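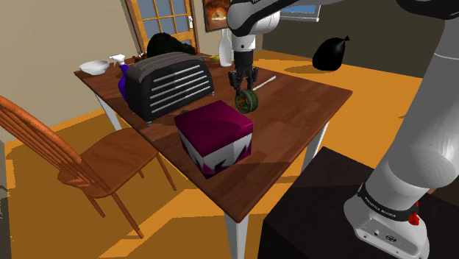

Inicio > Trabajos de alumnos > Automatización > Puesto de clasificación

Informe de proyecto: el puesto de clasificación de Plorwood

Plorwood recibe objetos domésticos devueltos y los reparte entre reventa y reciclaje. Hasta agosto, una persona por turno vaciaba cada lote sobre una mesa y separaba las piezas a mano. Nuestro grupo estudió qué cambia cuando un brazo fijo junto a la mesa se encarga de coger y apartar.

Primero trabajamos en simulación. La mesa virtual mezcla cosas de tamaño muy distinto, como una tostadora, un cuenco o una botella con pulverizador, porque así llegan los lotes. Programamos 3000 intentos de agarre y 2949 terminaron bien. De los fallos restantes, 31 fueron con objetos finos apoyados en plano.

Después entrevistamos a la plantilla. El trabajo pasa de mover piezas a revisar las dudosas y decidir su destino. Varios operarios valoran agacharse menos. Otros temen que se reduzca el turno de tarde, y la empresa no nos dio una respuesta clara. También piden formación pagada para parar y reiniciar el brazo sin llamar al técnico.

Queda pendiente repetir las pruebas en el almacén de Rustimton, con el mismo criterio de fallo.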